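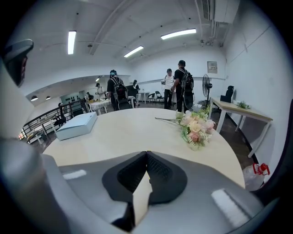 Setting Up a Shared Room for Hand-Held Gripper Recording: Floor, Marker and Session Rules

Last updated: May

These rules apply to rooms where several operators record manipulation tasks at the same time with hand-held grippers and backpack rigs. They follow the Tarness room procedure, revision 8, and assume the grippers have already been calibrated.

1. Assign stations

Give each operator one table and one clear standing area. Two operators may share a room but never a tabletop. Stations are numbered from the door inward, and the number is entered in Clunero before the first take. If a station has to move, close its session and open a new one.

Keep props on the table to those on the task sheet. Soft or light props, such as artificial flowers, go back to their start pose between takes. Boxes and folders start closed unless the sheet says otherwise.

2. Clear the floor

Operators look at their hands while they work and step backward without checking. Route power cables along the wall where possible. A cable that must cross a walking path gets a cover or tape over its full length. Bags, packaging and spare props go under a table or outside the room. Electrical panels stay accessible at all times.

3. Check the rig

Fit the backpack first, then the headset, then the grippers. Tuck slack cable under the harness straps, leaving enough for full arm extension. Have the operator reach forward, left and right before recording starts. If a connector pulls at any point in that reach, reroute the cable and repeat the check.
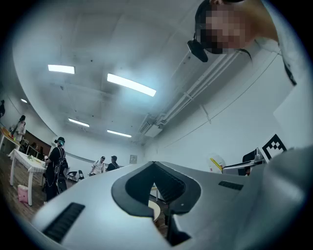

Wipe each fiducial marker with a dry cloth and inspect it under the room lights. Glare across a marker is the most common reason for lost tracking - tilt the gripper through its working range and watch the tracking status in Clunero. Replace any marker with a lifted corner. Do not trim or re-glue it.

4. Record

Start with a static hold of 8 seconds, both grippers in view of the head camera. Run no more than 25 takes before a break. Anyone not recording stays out of the space between an operator and the table. Tell people in the room that recording is in progress, and get written consent from anyone who may appear in the footage.

If tracking drops during a take, finish the motion, mark the take as failed and continue. Faces are blurred at export, before files leave the Stoltow server.

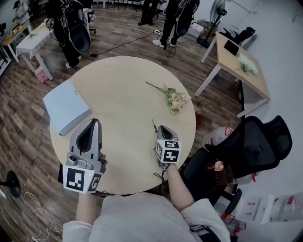

Does a take have to be thrown out if another operator walks through the background?

Background movement is acceptable as long as the person does not touch the table or block a marker. Log it as a note on the take.

5. Close the session

Power down the grippers before removing the backpack. Check that the take count in Clunero matches the paper log. Sessions over 300 takes are split into two uploads. Report damaged cables or housings on form 2144 and keep the affected unit out of use until it has been inspected.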